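Getting a decent connection to the back bedroom

I put up with rubbish Wi-Fi in our back bedroom for 4 years before I gave in and ran a cable. It took me one Monday evening and I was cross I hadn't done it sooner!

First, work out your route. Mine goes from the router in the hall, along the skirting, up beside the airing cupboard and in under the bedroom door. Measure it with string (a tape measure is hopeless round corners) and add a couple of metres for slack. Chantelle next door cut hers exactly to length and then moved her desk.

Next, buy the cable. Ready-made ones with plugs already on are much easier than fitting your own. Cat 6 is plenty for a normal house. Mine came from the little shop in Trorndale, and I picked up a bag of nail-in clips while I was there.

Before you fix anything, plug both ends in and leave the whole lot trailing across the floor. Turn off the Wi-Fi on your laptop and load something big. If it works, start clipping from the router end.

Go gently with the hammer – one clip every 30cm or so is fine, and don't squash the cable. Keep your bends wide, especially round door frames. I did the stairs last as they're fiddly, and a bit of white trunking hid the worst of it.

Push each plug in until it clicks. Then put the kettle on.

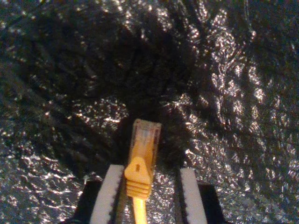 Can I run the cable under a carpet?

You can, but use a flat one and keep it close to the wall where people don't tread.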